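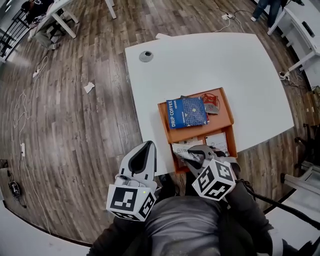 Page last changed: 6 Feb 2026

[handheld-practice] Re: Draft 2 of the station rules, floor and markers
From: Oksana Kostiuk
To: handheld-practice list

Hello Abbas, hello all,

Thank you for reading the draft so closely, and sorry for the slow answer. I wanted to go through your points with a cup of tea and no meetings, and that took a while to arrange! I've left your message in below and answered in between, so please scroll.

Abbas Shokri wrote:

> First of all, I like the draft much better than the October one. It's shorter and
> people at Edosholm might read it to the end. My first question is about
> section 2, "Clear floor." You ask for no loose cables within reach of the
> operator's feet. We run two grippers per person, and the cables have to go
> somewhere. If I read the rule strictly, we can't work at all.

You're right, and I should have seen it. The wording came over from the Michiels cell rules, where everything is bolted down and the cabling goes in a duct, and it doesn't suit people who stand at a table with a gripper in each hand. Look at the picture at the top of the list page: a black cable coming off the right gripper, power strips lying right on the boards, white cables looping across the floor on the left side. I think most of us would recognize our own room in it, and I'd like a rule that gets that room to a better place without pretending the cables can be wished away. So I'm proposing this text:

2.1 Power strips are fixed under the table or against a wall, never left where an operator or a passerby would step.
2.2 A gripper cable leaves on the operator's own side and has enough slack for the longest reach in the task.
2.3 Any cable that has to cross a walkway is covered or taped along its full length.
2.4 Paper, wrappers and cloth are picked up off the floor before the next recording starts.

I know 2.4 sounds like somebody's mother. There's a crumpled bit of paper on the floor by the table in that same picture, though, and on smooth boards I'd much sooner have a dull rule than a sprained ankle. Your eyes are on your hands in this work and hardly ever on your shoes.

> Second, markers. Section 5 says the cube must be "fully visible at all
> times." Nobody can promise that. When you reach down into a box the
> cube goes behind your own wrist or behind the wall of the box.

Agreed again, and Joltadent wrote to me off-list with much the same complaint. What I care about is that the cubes are sound when you start: faces clean, pattern not scratched or peeling, cube tight on the gripper base with no wobble. After that, some hiding is simply part of the job. Would you be happy with "The operator checks both cubes before each batch and again after any knock. Brief occlusion during a task is acceptable and is not grounds for a restart"? I'd keep the batch at 100 recordings, as in the old text, unless people find that too long between checks. (My own team would probably like it shorter, but they also like stopping for cookies.)

> Third, and this is more of a grumble. Do we need a rule on props? Our
> folks pull packets and papers out of the same open box all day, and by
> the afternoon everything is creased.

I don't mind the grumble a bit. I'd say yes, a small one. Crumpled paper is a perfectly good thing to grasp, and I wouldn't want anybody to iron it! A torn food packet is another matter, so my suggestion is that printed packets and cards are swapped when they tear or leak, and soft paper can be as creased as it likes. Whoever swaps a prop writes it in the session log.

> Last thing: bystanders. You don't mention them.

No, I forgot them completely, and thank you. Rooms are shared and people will walk past and stand at the next desk. I'd like a taped line around each station, and an understanding that anyone who needs to cross it speaks up first. The operator finishes the grasp, lowers both grippers and answers. It feels a bit formal the first morning, but we've done it that way at Itden and by now it's just manners. If a bystander's legs or shoes end up in a recording, the privacy paragraph in section 6 applies as it stands, and I haven't touched that one.

I went back through our incident notes before writing, 970 entries, most of them a line long, and a good many are plain tripping and tugging. That's why I'm being stubborn on section 2 and easy on nearly everything else.

Could the rest of you send me your wording changes on 2.1 to 2.4, even if it's only a comma? I'll fold them into draft 3 and send it to the list as plain text again, as I know the attachments gave some of you trouble last time.

Warm wishes, and thanks again, Abbas,
Oksana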